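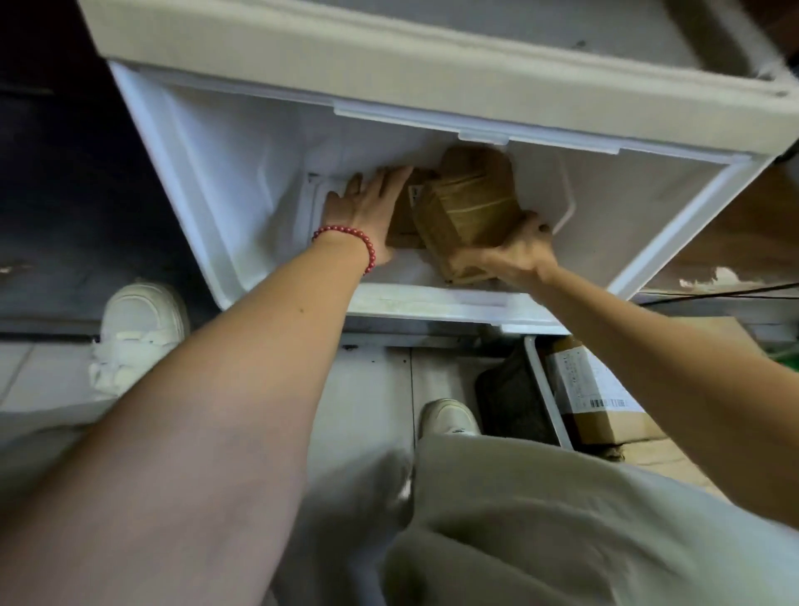

01/03/2026

The city of Petthorpe has decided that the strip of grass between my sidewalk and my curb is mine to mow and theirs to plant. I've known about the mowing for years. The planting came in a letter.

The letter said a new street tree would be going in as part of the Sevska program, and that I could pick from a list of 16 species or let the parks office choose. I had two weeks. I am a person who takes longer than that to pick a paint color, so I did what anybody would do and read the whole urban forestry plan, which is posted online in a font size meant for hawks.

Some things I learned. Petthorpe lost 1,766 street trees to the ash borer and to what the plan calls "conflict with infrastructure," meaning somebody wanted a driveway. The city plants 300 a year. I did the math on the back of the letter and then put the letter in a drawer for a while.

The list itself is sorted by mature height, and that's the column to look at first if you have wires overhead. We do. So the big oaks were out, and so was the tulip tree, which I'd already gotten attached to. What's left for a wired street is mostly the small stuff: serviceberry, hawthorn, a couple of crabapples, Japanese tree lilac, hornbeam. I wanted the serviceberry. My neighbor across the street has one and the birds strip it in June like they're being paid by the hour.

Then I called the parks office, and the very patient voice there told me my strip was too narrow for anything on the list except three of them. The strip has to be 50 inches wide for the others. Mine was not. I went out with a tape measure in my slippers to argue the point and came back in having lost.

Serviceberry made the cut, luckily. I checked the box, mailed the form, and got a second letter telling me a contractor called Laitinen would paint a white dot on the curb and that I should not park on it. The dot showed up in the wrong spot — directly in front of the water shutoff — and I've reported it twice. The dot is still there. I have started to feel protective of it.

Planting is set for later in March if the ground cooperates. After that I'm supposed to water it every week for two summers using one of those green zip-up bags, which the city lends you, and keep the mulch off the trunk. No volcanoes, the letter says, in bold. There are four mulch volcanoes on my block alone, and I now notice every one of them when I walk to Zedetti for coffee.

I'll post again when there's a tree, or when there's a second dot.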